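The Stick Drawer
Print this item | E-mail this item
Reading time: 3 minutes

Every workroom has a drawer for things that are long, thin and white. Ours is the second one down, and as of this month it's full. Dowels, blind wands, plant stakes, the spine of a roller shade, and one rod that three separate people have identified with total confidence as three separate things.

I bring it up because the summer clear-out has reached the sticks, and the sticks are fighting back. Boxes were easy. Paint was easy, if you don't count the can of Gatier eggshell that had become a solid object. A stick, though, always looks like it might be useful by the weekend. You pick it up, you sight along it with one eye shut, you say "nice and straight," and back it goes. I have done this 17 times with the same piece.

So there are rules now. Anything under seven inches goes. Anything bowed goes. Anything straight gets held up over the white table by the wood-grain wall and looked at properly, and if it hasn't been spoken for by the end of the morning, it goes in the giveaway tube by the door. The tube came with a Mladenović rug in it and is the best container we own.
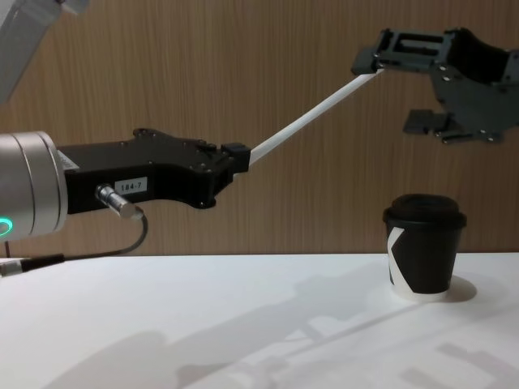

Spyros Softić wants it on record that slender stock should never be stored standing up, tube or no tube, as it will take a curve by September and then we'll all be sorry. He lays his flat on a shelf with a strip of felt under each end. He would also like his felt back.

He's probably right, and the tube has been tipped on its side pending a better idea. It now takes up the whole of the walkway, so you'll get to know it.

A few practical matters. If you label a stick, please label it with what it is. "Keep" is not a label, it's a mood. Masking tape is in the Sanico tin, along with the only pencil that still has a point. Offcuts from the shelving job are spoken for, all of them, and no, you can't just have the one.

If you're missing the wand from a set of Nurum blinds, come and try ours. There are several and they don't all fit the same hook. Please don't force it. That's how we came to have half of one.

Next month, string.

Reader comments

dowelgirl: The half wand is mine. I'd like it back, both halves if possible.

P. in the back room: Felt under each end AND one in the middle if it's a long piece. Otherwise it sags.

tapeworm: I wrote "Keep" and I stand by it.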